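Two-arm cell: is blue tape on kraft paper a "marked workspace" or not?
Cell Safety & Integration board, 46 replies, showing the first page

plirnano_dave
Our lab rules got rewritten in November and now say every shared cell needs a "clearly marked workspace." I read that as zones with limits set in the controller. Everyone else reads it as tape. Who's right?

graybeard46
Tape marks where you want the arm to go. The arm has never read it. If the limits aren't in the safety config, you have a nice tablecloth.

Korkor Eshun
I'd push back a little. We run two arms over one table, and the grid is for the people. It tells whoever resets the fruit which square the tray goes in. Pendants stay on the side desk where a seated operator can get at them.

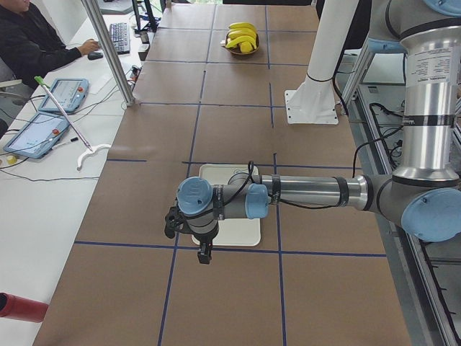
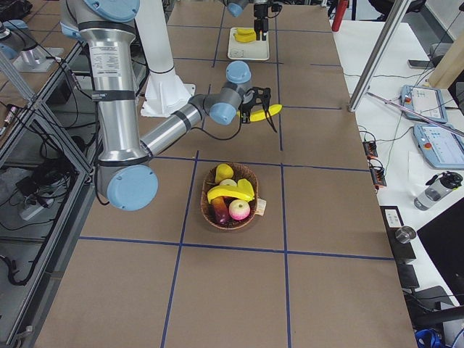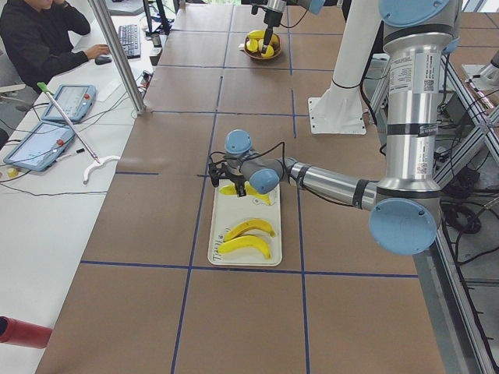
Re: marked workspace

graybeard46
Nice and tidy, and I still don't buy it. Both arms can reach into the middle of that table, I'd bet. What stops them meeting there? A blue line that bends wherever somebody's hand wandered?

Korkor Eshun
Software zones, checked at start of shift. Speed is capped at 255 mm/s near the center. I never said the tape does that job.

tremblay_ops
And who does the checking? Every place I've worked has a start-of-shift sheet and every box on it is ticked in the same pen. Also the pendants. I see a grabber stick lying across the upper one in the first and third shots. Ours would get written up for that. Nothing rests on a pendant, period, it's rule 2 on our wall.

Korkor Eshun
Fair on the stick. I'll bring it up. The red button is clear of it but I don't love arguing that with an auditor.

skirkow_fan
Can we talk about the chair? Somebody has a hand on a mouse right next to the table. At Graketti you stay 100 cm back from the edge while anything is powered.

graybeard46
Where did 100 come from? Stopping distance, or did it just look good on a poster?

skirkow_fan
No idea. It was there when I started.

graybeard46
There you go.

plirnano_dave
So do I rewrite our rule or leave it?

tremblay_ops
Split it. One line for floor and table markings, one for controller limits, and make somebody other than the programmer sign the second one. I doubt they'll follow it but at least you'll know which half they skipped.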